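Workplace Ergonomics and Safety, Unit 4
Handout: Arranging a Standing Workbench
17 Nov 2023

Please read this handout before the practical session. It replaces the older one from October, where the table of heights had an error.

1. Why the height matters

In the last unit we spoke about chairs and sitting. Many people who work in repair, packing or assembly do not sit, or they sit only for a short part of the day. For them the height of the bench is the first question. If the bench is too low, the worker bends the neck and the upper back for hours. If it is too high, the shoulders go up and stay up. Both positions feel normal after some days, and so workers do not complain until the pain is already there.

The usual rule starts from the elbow. Stand straight, let the upper arm hang, and bend the forearm until it is level. The height of the elbow above the floor is your reference. From it we go up or down:

Precise work (small screws, thin wires): a little above the elbow
Light work (sorting, simple assembly): at the elbow or slightly under
Heavy work (pressing down, lifting): well under the elbow

Remember that we speak of the height of the hands, and the hands are on the object. If the object is tall, the bench must be lower. Students forget this in the exam every year.

2. One bench, many people

A fixed bench is built for a person who does not exist. In the Ruren case, which you have in your reader, the workshop had 17 benches of the same height and two shifts. The tall workers put boxes under the product. The short workers stood on pallets, and a pallet is a bad thing to stand on, with gaps where a foot can turn. After the change, every bench could be moved up and down by 50 millimeters at one step. The workers used this a lot in the first week and then very little, until the supervisors wrote each person's setting on a card and hung it at the bench.

The lesson I want you to take from Ruren is about the card. Adjustable furniture is expensive, and without a small habit around it the money is lost.

3. Reach

Draw two arcs on the bench. The inner arc is what the hand can reach while the elbow stays near the body. The outer arc is what the hand can reach with the arm stretched. Things used all the time belong in the inner arc. Things used a few times in an hour may be in the outer arc. All other things should leave the bench.

In the Drellimon case the screwdrivers were kept on a beautiful wall panel behind the bench, and everyone had to lean over the product to take one. The panel was moved to the side by 200 millimeters and made lower. It looked less nice. The leaning stopped.

4. Surfaces

The surface is chosen for the work, but it also has an effect on the body. A hard and smooth surface is easy to clean, and parts slide on it, so the worker holds them with more force than needed. A soft mat reduces the force but collects small screws and dust. A shiny surface under a strong lamp gives glare, and a person with glare in the eyes will move the head to avoid it, many times in one hour. 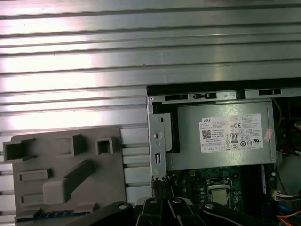 For this reason light and surface should be planned together. Put the lamp at the side of the worker, a little in front, and check it from the real position of the eyes. It is a common mistake to check the light while standing in the door of the room. If the glare remains, try to turn the lamp before you buy anything new.

The front edge of the bench should be rounded. A sharp edge presses on the forearm, and the marks on the skin at the end of the day are a good sign that you should look for when you make an inspection.

5. For the practical session

Work in pairs. Bring a measuring tape and flat shoes. Measure the elbow height of your partner, choose one of the three kinds of work, and set the bench. Then do the task for ten minutes and write down each time your partner leans, twists or lifts the shoulders.

Reading: Ruren case (all), Drellimon case (first part only). The Ornley checklist is at the end of the reader, and you will need a clean copy of it for the report.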